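Interior Surfaces and Light
Handout 7: Reflectance, wall finish and the hanging of pictures
Course tutor: Sewwandi Wijesinghe
Revised September 6, 2021

7.1 Terms used

Reflectance is the share of incident light that a surface returns. It is given as a percentage, with 100 as the theoretical upper limit. Illuminance is the light arriving at a surface, in lux. Luminance is the light leaving it in a stated direction. Students regularly confuse the last two in the written paper. A dark wall and a pale wall under the same fitting can have equal illuminance and very different luminance.

Colour names are a poor guide to reflectance. Two paints both sold as "mid green" may differ by a wide margin, and the figure on the tin should be used where there is one.

7.2 Dark walls

A room with dark walls needs more installed light for the same result at the desk, because the inter-reflected component is small. The direct component is unchanged. In the worksheet, calculate the two separately and add them at the end. Do not apply a single correction to the total.

Uneven lighting on a dark wall is judged by the ratio of the least to the greatest luminance, taken on a grid of points. Where the wall is tiled, take the reading at the centre of each tile and keep off the joints.

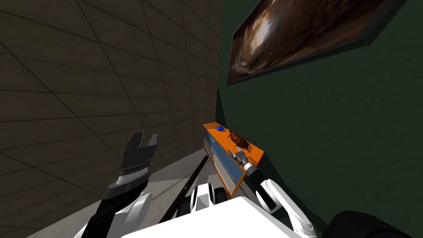

Brown tiled wall meeting a green wall with a framed picture.
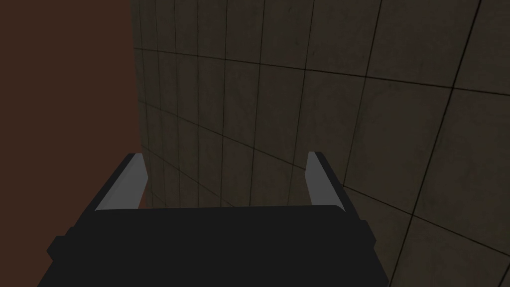
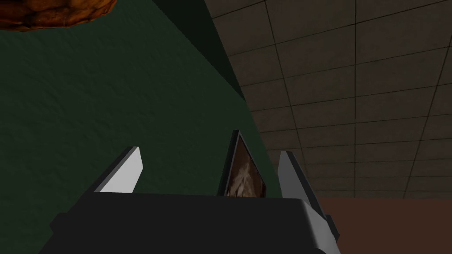 7.3 Gloss and texture

Matt surfaces scatter light in all directions and may be treated as diffuse. Glazed tile may not. For glazed tile the specular part has to be found by ray construction, as in the Mansilla method (Handout 4). A textured paint lowers the specular part but collects dust, and its reflectance falls between cleanings. Allow for this with the maintenance factor.

7.4 Frames and shadows

A frame standing proud of the wall casts a shadow on the side away from the source. Its width depends on the frame depth and the angle of incidence. Steeper light from above gives a longer shadow below the frame.

7.5 Exercise

The reading room at Drurnulska has one wall at 7 per cent reflectance and a ceiling rated at 95 per cent by the supplier. Using the plan issued in March, find the inter-reflected component at desk height. Repeat with the dark wall repainted. State your assumptions. Hand in both worksheets to Lorenz Oberholzer.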